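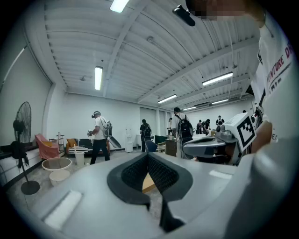 MEDIA RELEASE
22 August 2018

Imel opens Jayawardena Room for hire in Eser

Imel has opened the Jayawardena Room, a single-level space for hire in the light industrial area of Eser. The room is available to community groups, small businesses and residents for meetings, workshops, classes and daytime functions.

The building was a packing shed until the previous tenant moved out, and stood vacant until Imel took on the lease in June. Works over the winter included new wiring, a repaint, repairs to the roof and a resealed floor. The room has a floor area of 160 square metres.

Imel has kept the fit-out simple. The walls are white, the floor is grey and the corrugated ceiling has been painted white to match, with the long ceiling beams left exposed. Lighting is by fluorescent tubes across the length of the room. Electrical conduit has been run along the beams so that it can be reached for maintenance without opening up the ceiling.

A low white counter runs along one wall. Hirers can use it for registration, catering or display. The counter stays in place for all bookings.

The sitting area has a pink armchair with a yellow cushion, a small white side shelf, and a round white table with a glass top. Imel asks hirers to use coasters and to keep tools and craft knives off the glass. The armchair and shelf can be moved, but should be back against the wall by the end of the booking.

Furniture for the room was sourced through Rarness, Imel's reuse program, which collects household and office furniture from around Eser, repairs it and places it in shared spaces. Rarness has placed 153 pieces since it began. Items that can't be repaired are stripped for parts, and fabric is kept for re-covering where it is sound.

"We wanted a room people could walk into and start using," an Imel spokesperson said. "Eser has plenty of sheds and not many places to sit down in. Most of the enquiries we had were from groups of neighbours, tutors and people running a business from the spare bedroom, and what they asked for was good light, a clean floor and somewhere comfortable to wait."

The spokesperson said the choice of second-hand furniture had been made early.

"The armchair was one of the first things put aside for the room. We did look at buying everything new, and the quotes were more than we wanted to spend on chairs. The money went into the roof and the lighting."

A black pedestal fan is provided. The room does not have air conditioning at this stage, and Imel will look at options for cooling before the summer – hirers planning an event in the warmer months should ask about this when booking. The fan can be moved to suit the layout, but its cord must not be run across a walkway.

Bookings and conditions

Full-day hire is $800. Half-day and evening rates are available on request, and a reduced rate applies to not-for-profit groups based in Eser. A bond is payable on all bookings and is refunded once the room has been checked.

Hire includes time to set up and pack down. Hirers are asked to wipe down the counter and table, sweep the floor, take their rubbish with them and switch off the lights and fan before leaving. Nothing is to be taped, pinned or hung on the painted walls, or tied to the ceiling beams or conduit. Freestanding banners are fine.

Food may be brought in, but there are no cooking facilities in the room. Tea and coffee can be arranged with notice.

Inspections are by appointment. Groups wanting a regular weekly or fortnightly booking should get in touch early, as the evening times are filling first.

Furniture donations

Rarness is still accepting furniture in usable or repairable condition. Side tables, stacking chairs and bookshelves are most needed. Mattresses, baby furniture and whitegoods can't be accepted.

About Imel

Imel fits out and manages small shared spaces for hire. It has 2,901 registered users across its rooms.

Media and booking enquiries: Imel, Eser office

ENDS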